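## Part 3: Setting up the reservoir and the timer

By now your planter should be standing where it's going to live, with the liner in and the wick strips poking up through the holes. If it isn't, go back to Part 2, I'll wait!

I've set up the Zeritum self-watering kit on two balconies and one very sunny windowsill, and this is the order I've settled on (the leaflet in the box does it backwards, in my opinion).

1. Rinse the reservoir with plain water. No soap.
2. Slide it under the liner until it clicks. Mine needed a good shove.
3. Push the float into its tube, red end up.
4. Pour in water until the float reaches the lower line. Don't go to the top line yet!
5. Wait 13 minutes, then feel the wick strips where they come up through the liner. They should be damp all the way to the tip.

**Caution:** If you find water on the floor, stop and empty the reservoir. It's nearly always the drain plug, and a quarter turn with your fingers fixes it. Please don't use pliers on it, I cracked one that way.

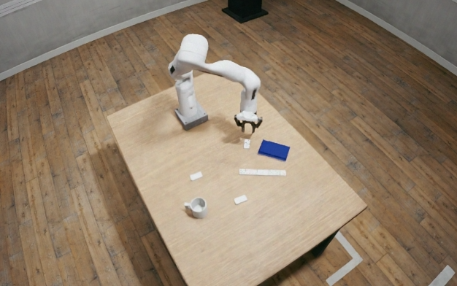 Now for the timer, which clips on the front. It takes two AA batteries and it's fussy about which way round you press the buttons, so go slowly.

6. Hold **Set** until the screen flashes.
7. Pick your amount. I use 120 ml a day for herbs and 200 ml for tomatoes once they get going.
8. Press **Set** again, then leave it alone until the flashing stops.

**Note:** The timer forgets everything when the batteries come out, so I pencil my settings on the inside of the lid.

If the screen shows 657, the pump has air in it. Lift the hose out, dunk it back in at an angle, and press **Set** once. You may have to do this twice (the Swanepoel hose is stiffer than the one that came with the older Nokcombe kits, and it likes to curl up above the water).

When October comes around, drain the whole thing and bring the timer indoors. The planter can stay out, but prop it up on a couple of bricks so the drain hole stays clear.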